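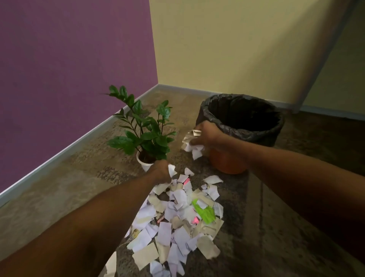

Purple wall meets cream wall, baseboard along both

Re: [dorow-civic] Ward map vote, and the "procedural" excuse

Quick one, I'm between things, so forgive the typing.

On 19th October a list member wrote:

> I don't see why everyone is so worked up. The council president said
> the delay was procedural. The map comes back after recess with the
> same lines. If they wanted to kill it they would have killed it. Let
> the process work, and stop assuming the worst of people who have to
> run for these seats every cycle.
>
> Also the Uson Street precinct was always going to be a problem, you
> can't please both sides of that street.

Procedural. OK. Did you read the minutes? Not the summary on the city page, the full minutes. Page 6, near the bottom. The motion to table was made BEFORE the clerk finished reading the item. Somebody had it typed up already. You don't show up with a typed motion to delay something you've just found a problem with.

And the president's story has moved. In July it was "we need the updated address file from the county." Fine, they got the file. Then it was the legal review. Then the notice was in the wrong newspaper (it wasn't, I have the clipping from the Aline paper, right date, right size). Now it's just "procedural" with nothing after it. When a politician runs out of reasons and keeps the adjective I get suspicious. So sue me.

Uson Street. This is what gets me. Everybody talks like it's a coin flip. The old map puts the east side of the street in with Gbeho Heights, which has its own polling place, its own council member, the works. Those 395 voters have to cross the rail line and go past another polling place to get to theirs. The new map fixes it. That's all it does on that block! The last council race in that ward was decided by 377 votes. Do the subtraction. You think the incumbent hasn't?

I'm not saying there's a conspiracy. I'm saying there's an incumbent who can subtract.

"Let the process work" - the process has a deadline. If the map isn't adopted before filing opens, the old lines stay for the whole next term. Its right there in the charter, section 2. Delay IS the vote. They don't have to kill it, they only have to be slow, and then everyone gets to say they were for it all along. Two members have allready told the paper they "support the goals" of the new map. Great. Support it with a yes.

What I'd like people to do:

Write to your own member, not the president. Ask one question, will you vote to take the map off the table at the next meeting, yes or no. Don't attach the whole history, they won't read it. If you get an answer post it here, even if it's mush. Especially if it's mush.

If you live on the east side of Uson, please sign up for public comment. Needs to be done by noon the day before, the online form is broken so call the clerk. They were perfectly nice about it when I called.

To the person I'm answering, no hard feelings, you were right about the parking thing last year and I said so. But you're giving them way too much credit on this one.

Will scan the minutes tonight if the scanner cooperates. Somebody remind me if I dont.

--
dorow-civic mailing list
To unsubscribe, reply with "unsubscribe" in the subject line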